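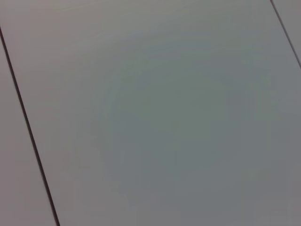
Page last changed: May 2022

Gaps Between Panels: Joint Width and Cleaning Effort on Flat Work Surfaces
Project report, Surfaces and Fittings course
Noura Rawashdeh, Somkiat Wongsuwan, Nerea Alcaraz
Project advisor: Houda Saber

1. Background

Flat surfaces built from separate panels are common in shared workrooms. The panels are cheap to replace one at a time, and a damaged section does not mean a new top for the whole run. The cost is the joint. Where two boards meet there is a narrow gap, and on a pale gray surface the gap shows as a dark line even when it is very thin. Dust and crumbs settle in it, and water can reach the board edges.

The Galindo building has several rooms fitted with panels of this kind. The department asked whether the joints should be filled, covered or left open. Our project looked at the first and third of these. Covering strips were left out after a short discussion with the advisor, who pointed out that a raised strip gets in the way of sliding trays.

2. Questions

We set out to answer two questions:

How much does joint width vary within a single room?
Does filling a joint reduce the time needed to clean the surface to an agreed standard?

3. Materials

All panels were flat and pale gray with a smooth finish. The joints were straight. We did not choose the panels and have no supplier record for them, so nothing in this report should be read as a statement about a given product line.

The filler was a flexible paste sold under the name Skisen, in light gray. It was applied with a plastic spreader and left for the time printed on the tube. Joint width was measured with a set of steel feeler gauges borrowed from the Vorngate workshop. Fine dry flour was used as test soil. We tried coffee grounds first, but they did not go into the narrower joints at all and gave us nothing to compare.

4. Method

4.1 Measuring

Measurement points were marked with removable tape at equal spacing along each joint. At each point the thickest gauge that entered without force was recorded. One person measured and another wrote down the value. The two people then changed places and repeated the joint without looking at the first set of values. Where the two readings did not agree, the point was measured again and the third reading was kept. There were 94 points in total, spread over 9 joints.

4.2 Filling

Two joints were filled. They were picked because they were close in width and length to two others, which stayed open and served as the comparison. Before filling, each joint was brushed, vacuumed with a narrow nozzle and wiped with alcohol. Excess paste was taken off with a damp cloth before it set.

4.3 Cleaning trials

A level spoonful of flour was spread over each test area with a dry brush. The person cleaning used one damp microfiber cloth and, if needed, a wooden pick. Timing began at first contact with the cloth and ended when the person judged the area clean. A second person then drew a strip of black felt along the joint. If flour showed on the felt, the clock was started again and cleaning continued.

Bouchra Ramadan, who was not part of the project group, acted as second person for all trials. She was told which areas to test but was not given the times.

5. Results

5.1 Joint width

Width was fairly even along the length of any one joint. The differences between joints were larger than the differences within them. The widest joints were next to the wall, where the last panel in the row had been trimmed to fit. Two points could not be measured because hardened residue blocked the gauge. They are marked as missing in the data sheet and were not estimated.

5.2 Cleaning

The filled joints were cleaned faster than the open ones in every pair of trials. Most of the difference came from the pick. On the open joints the cloth pushed flour into the gap on the first pass, and it then had to be lifted out by hand. On the filled joints the pick was not used.

Wiping direction also had an effect, which we had not planned to test. Wiping along an open joint left less flour behind than wiping across it. Trials before we noticed this had used mixed directions. They were thrown out and run again with the direction fixed – along the joint first, then across.

6. Limits of the work

The number of filled joints is small. Flour is dry and behaves differently from grease or spilled drinks, so the times should not be carried over to a kitchen. The paste was tested only when new. Shrinkage and yellowing would need a longer period than the course allows. Brightness also differs slightly from panel to panel depending on the light, and this made it hard to judge by eye whether the filler matched the surface. We dropped color match from the list of outcomes for that reason.

7. Recommendations

Fill the joints next to the wall first. Leave the narrow joints open for now and wipe them lengthwise. Check the filled joints again after one school year, with the same gauges if the workshop still has them.

8. Division of work

Rawashdeh: measuring, data sheet, sections 4 and 5. Wongsuwan: filling, materials list, section 3. Alcaraz: cleaning trials, remaining sections, page layout. The data sheet is stored in the course folder on Brodiria under the project title. Corrections since the first version, handed in during March: spacing of the measurement points in 4.1, and the note on missing values in 5.1.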